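Still chasing the grip fault

1/12/21

Quick one tonight, long day, and I still have the log files to rename.

So the tidying rig stopped dead again. Same thing as in August, or I think it's the same thing. Arm goes out, fingers close, then the left side drops its hold signal and the whole arm freezes where it is. No beep, no error on the screen. Just stands there with its motors humming. I sat on the floor and waited 160 seconds for the timeout and the timeout never came.

That bothers me more than the drop does. A dropped sock, who cares. But a frozen arm that still has power on is a thing you can walk up to thinking it's off. I did walk up to it. Had my hand between the fingers when it woke up and finished the close. Soft grip setting, so a red mark and some bad words, nothing else. My own fault for not hitting the stop first. Also the stop button is on the wrong side of the base, Lusura put it behind the left wheel where you have to lean over the arm to get at it. Dumb.

Things tried so far:

Swapped the finger cable for the spare. No change.

Old Kadlec driver board back in. Worse, if anything.

Turned the grip force down from 22 to 6. It stopped freezing but it also stopped holding on to anything heavier than paper.

Logging every 300 milliseconds now instead of once per move. Should of done that from the start.

What I have from the logs is that the signal goes missing right after the wrist tilts down. Not on every tilt. Level moves are fine all day long. So a wire in the wrist, maybe, or the connector under the cover that Buswood glued shut for me last time (thanks for that). I'd rather not cut the glue but it's coming to that.

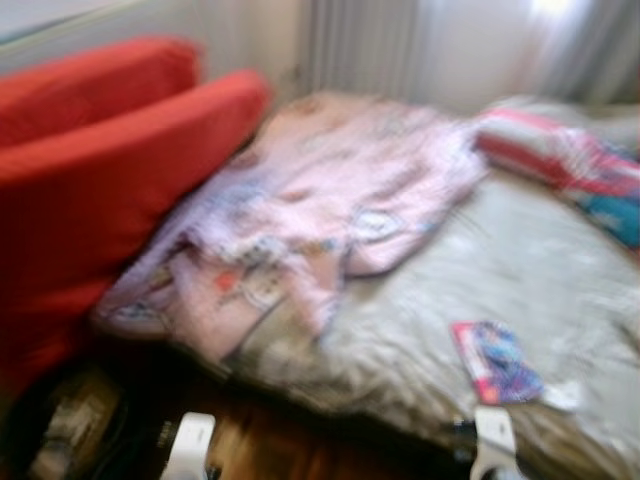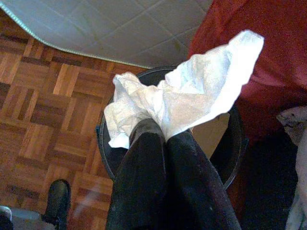 The wrist cover comes off tomorrow no matter what. Four screws, the glue, then the cable clip that always flies across the room. Before that I want one more set of slow runs with the stop button taped to a long stick so I can reach it from the doorway. Light stuff only. A crumpled tissue over the round black bin makes a good test piece, fingers pointing down, and if the grip signal goes then the worst I get is trash on the parquet. No clothes, no boxes untill I trust it again. And if the connector is cracked I'll order the Prirkivholm one, which costs more but has a proper latch on it. Going to bed. Power is off at the wall, I checked twice.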